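# Burkengate Robotics: Two-Arm Kitchen Project

We're the Burkengate robotics class, and this semester we taught two simulated arms to pick things up in a kitchen! None of us had trained a policy before January, so most of the first month went into getting Runetti (the simulator our class uses) to run on the lab machines without crashing.

We recorded 464 demonstrations by hand, taking turns at the controls after lunch. 70 of those got thrown out – mostly dropped objects, plus a bad batch where the left arm's joint limits were set wrong. Training took 18 hours on the one decent GPU we have, and we were all refreshing the loss curve from home.

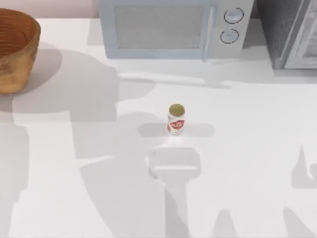 Shadows turned out to be our favorite problem. We had them switched off at first to save render time, and the policy learned fine, but it fell apart as soon as anyone turned them back on. With the light coming from above, the arms throw big grey shapes over the white counter, and around the can with the green lid there's a shadow a lot like an open gripper. Our theory is that the network was mixing those up with real edges! So we re-recorded part of the set with shadows on and moved the light a little for each episode (seed 3081 is the one we keep for debugging).

Grasping is much steadier now. The handoff between arms is still rough – the second arm closes too early and bumps the first one. Next up we want to try the Nørgaard scheduler on it, and then get everything ready for the Genbridge student showcase.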